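The Advisory Board Will See You Now

Subbarao Bangera has sat on 6 advisory boards, and he would like you to know that most of them never asked him for advice.

Bangera ran information systems for a state benefits agency before he left to start Rimton, the small consulting firm he still heads. Within a month of his leaving government, the invitations began. They came by phone, usually from people who had been trying to sell him things a year earlier. Would he lend his experience to a distinguished group of former officials? There would be a dinner and a plaque, plus a page on the website with his photograph and his old title under it.

"I said yes to all of them," he says. "I was flattered. I thought they wanted to know how the agency worked."

What they wanted, as he tells it, was the page on the website.

Advisory boards have become a fixture of the government technology business, as ordinary as the lanyard and the hotel breakfast. A contractor bidding on a payroll system or a help desk wants to look like it has friends who know the building. Retired officials want something to do, and a reason to keep their names in circulation. Both sides describe the arrangement in the language of service, and after a few months of reading their biographies I have grown tired of the word.

Take Zandgate, a mid-sized contractor that does cybersecurity work for counties and a couple of state offices. Its board page lists former department heads, a retired procurement chief and a university dean. I asked the company what the board had changed in the past year. A spokeswoman sent me a paragraph about "strategic perspective." I asked again, and asked for a single product, policy or hire. She sent the same paragraph with the second sentence moved to the front.

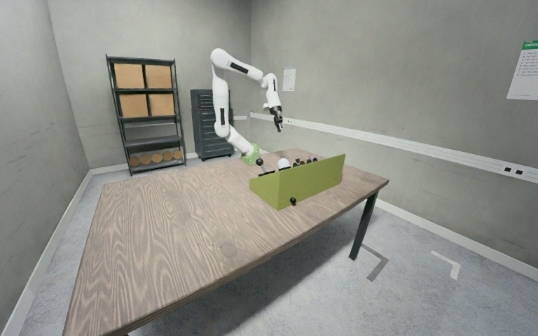
Zandgate is hardly alone in this, and it did at least write back. Fukadham, which sells records software, lists a board that last met, according to one of its members, in a room at the side of somebody else's conference. He remembers a slide deck and a sandwich. He was asked for introductions to 2 people still in office, declined to make them, and has not been called since. His photograph is still up.

None of this is against the rules. Most places have a cooling-off period that limits what a former official can do on behalf of a company, and a seat on an advisory board is usually drafted to fall just outside it. The adviser doesn't lobby or sign anything. The adviser is simply there, on the page, when an evaluator goes looking to see who these people are.

Does it work? The industry clearly believes so. I am less sure. Evaluators score written proposals against written criteria, and the ones I spoke with said they had never given a point for an advisory board. Then again, they would say that. One admitted that a familiar name "makes you read the next page a little slower," and I have been turning that over ever since.

The people who defend these boards make a better argument than their websites do. A small firm, particularly one run by a founder who didn't come up through the agencies, can lose a year learning things a retired deputy director could explain over lunch. Which forms matter, which office says yes first, why a bid dies in June. For a company with a handful of staff, that knowledge is worth real money, and there's no course that teaches it.

Nair is the firm I kept being pointed to. It builds case-tracking tools, it is small, and its board is a working one: the minutes run long, the advisers are paid by the hour, and they are let go when they stop showing up. The founder let me read a set of those minutes on the condition that I not quote them. They were dull and full of disagreement. One adviser had talked the company out of a bid it badly wanted to make – at length, and with some heat.
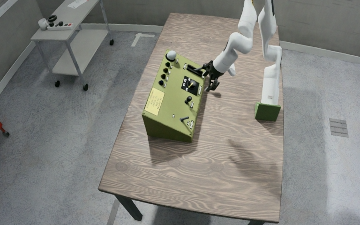

I came away thinking better of Nair, though I'd note that it didn't win much that year, and that the founder was choosing which minutes I saw. A board that works behind closed doors looks a lot like one that doesn't. From the outside, all a customer gets is the list of names.

Bangera's fix is a modest one. He thinks any company that advertises an advisory board in a public bid should have to state when it last met, who attended and what each member is paid. He drafted this as a one-page proposal and sent it to a trade association he belongs to. The association thanked him for his leadership and asked whether he might consider joining its advisory board.

He hasn't answered them. He has, however, resigned from all but one of the others, and two of those still have him on the website.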